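Sorting small stuff on the floor (yes, the floor!)

I've tried sorting small parts on a desk, on a kitchen counter, on an ironing board and once on a closed piano, and I keep coming back to the floor. It's the best sorting surface in any building. Nothing can fall off it! If you have a drawer, a jar or a whole shelf of odds and ends waiting for you, clear a patch of bare floor, put on loose clothes you can crouch in and give it an hour.

What you need

A shallow box or tray for the things you're keeping together. A bowl, metal if you have one, because you hear every screw land in it and a round bowl is so easy to scoop from. Something to wipe the floor with first. That's the whole kit, and you probably own all of it.

Light matters more than anything you could buy. Switch on everything overhead, even in the daytime. Glossy wood throws the light back up at you, and a small dark washer that would vanish on a rug shows up right away. If your floor has a busy pattern, lay down an old pillowcase, pulled flat.

Setting up

Put the tray and the bowl side by side, close enough that your hand barely travels between them. People spread everything out in a huge semicircle and then spend the afternoon leaning. Keep it tight! Both containers should be within reach without shifting your feet.

Push the cables back on any desk nearby before you start, so nothing slides down into your piles.
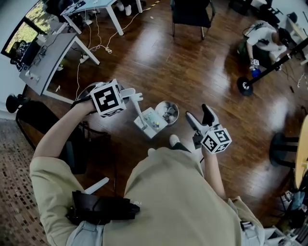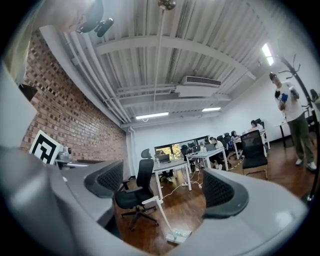 Now the rule I love most, which I got from my neighbor Adelmo Colombo, who sorted hardware at a shop called Trimbridge for years: one kind of thing per pass. Go through the heap and pull only the screws. Then go through again for the hooks. It sounds slower and it's so much faster, I promise, and your eyes get sharper with every round. On my last big jar (500 pieces, according to the label, and I believe it) I was done before lunch.

Long thin things like pencils, sticks and spare dowels go in standing up, leaning in a corner of the tray. Lying flat they hide whatever is under them and you end up lifting them over and over.

The bowl is for things you can't decide on. Mine usually ends up with a few mystery caps and a key. Don't stop to puzzle over them while you're sorting! When the heap is gone, carry the bowl to a table, sit down with a coffee and go through it there. Anything that still has no name after 5 minutes goes into an envelope with the month written on it. If it's still sealed a year later, out it goes.

Saving your knees and back

Stand and bend for the first rough pass, then kneel on a folded towel for the fiddly part. Switch sides now and then so you aren't always reaching with the same arm. If you wear a shoulder bag around the house or workshop, take it off before kneeling or swing it around to your back, otherwise it drops forward straight into the tray. Ask me how many times.

Clean up

Wipe the floor toward you with a barely damp cloth, folded over once. Grit from old hardware scratches a polished finish, so shake the cloth out and do a second wipe. Check under the nearest table too, and along the legs, where the little round things love to roll.

Label the tray right then, while you still remember what's in it. Masking tape and a marker are fine. I write the contents on the short end, facing out, and the size underneath: 90 mm hooks, 100 mm hooks, and so on. Small boxes stack best with the heaviest at the bottom, and I leave one empty on top for whatever turns up in my pockets that week.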